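Teleoperation Station Inspection Checklist, with Comments
Site: Dreselholm
Date: Monday, January 16, 2023
Inspected by: Wilma Hepburn
Operator on shift: Leszek Stępień
Copy to: Shona Moffat

Key: P = pass, F = fail, C = pass with comment

1. Emergency stop

1.1 Stop button within reach of the operator's seat: P
1.2 Stop button cuts power to both arms: P
1.3 Arms hold or settle slowly after a stop: C
They settle. Whether it counts as slowly depends on who you ask. Leszek says it's fine and he has his hands near it more than I do. I would like to see it written down somewhere other than Leszek's head.
1.4 Restart requires a deliberate action: P

2. Mounting and cables

2.1 Base plates tight, checked with a wrench: P
2.2 Cable clips present along the arms: P
2.3 Cables clear at full reach of each arm: C
Clear for the tasks on the current list. I asked for a full sweep and was told the operator would never drive there. Operators drive everywhere, especially on a Monday.
2.4 Loose leads at the bases tied back: F
Second inspection in a row. Tie them.

3. Demonstration task: paper bag

The task sheet from Menzies calls this one "low risk," and I suppose a paper bag isn't going to hurt anyone. The risk I care about is two arms working inches from each other while one person steers both. The Hultard control software is supposed to slow them down when they get close. I watched for that, and I'm not convinced the slowdown starts early enough to matter.
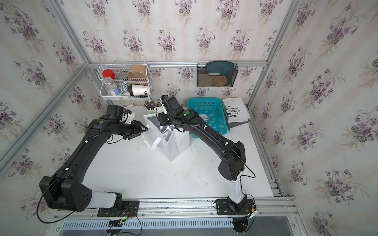 Leszek's answer is that a good operator doesn't need the slowdown. Maybe so. But the plan is for 200 recorded demonstrations by May, with new people on the controls, and they won't all be Leszek.

3.1 Grip force limit set before the session: P
3.2 Operator has a clear view of both grippers: C
Ask again with a taller bag. A gripper down inside one is hard to see from the seat.
3.3 Arms kept apart during handover: C
See above.
3.4 Failed attempts logged, not deleted: F
The log showed 8 attempts and no failures. I sat there for 7 of them and saw two I'd call failures. If bad runs get wiped, we can't tell anybody how safe the method is, and the robot's training set looks better than it should.

4. Playback without an operator

4.1 Everyone outside the marked line: P
4.2 Speed capped for first playback: P
4.3 Person at the stop button for the whole run: C
Kwame Baidoo stood there, then went to take a call. I stopped the run.
4.4 Claim that the arm "has learned" the task backed by a test: F
I was shown one good run. One is a demo. Move the starting position and show me again.

Follow-up

Items 2.4, 3.4 and 4.4 stay open — no unattended playback until all three are closed. Slowdown distance to be measured with Shona present, using the actual arms and a ruler. The vendor's chart won't do. Signed sheets go in the binder by the door.

W. Hepburn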